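OK so I finally rode the Brorkport night train, all the way up to Flesasdale, and I have to tell you about it!

First: the sleeper is only 19 cars on paper. In winter they run a short set, so book early. I got berth 44, top bunk, tiny window, loved it.

The heater clanks until midnight and then it just quits (bring socks!!). I slept like a rock anyway.

Woke up somewhere past Ammann with snow right up to the fence posts and one fox trotting along the ditch like it had a meeting to get to.

Breakfast is a rye roll, butter and a boiled egg in a paper cup. Hyun-seo Oh told me to ask for the plum jam, and wow, ask for the plum jam.

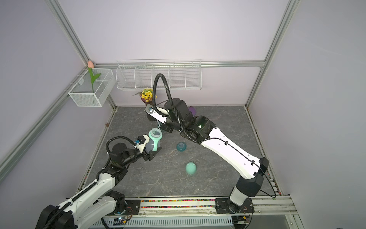

The last 40 minutes are the best part. You cross the river twice, and the second bridge is so slow you can hear the ice creaking underneath.

Going back in November with Ro-un Ki if the fares hold. Left side of the train this time, for the lake!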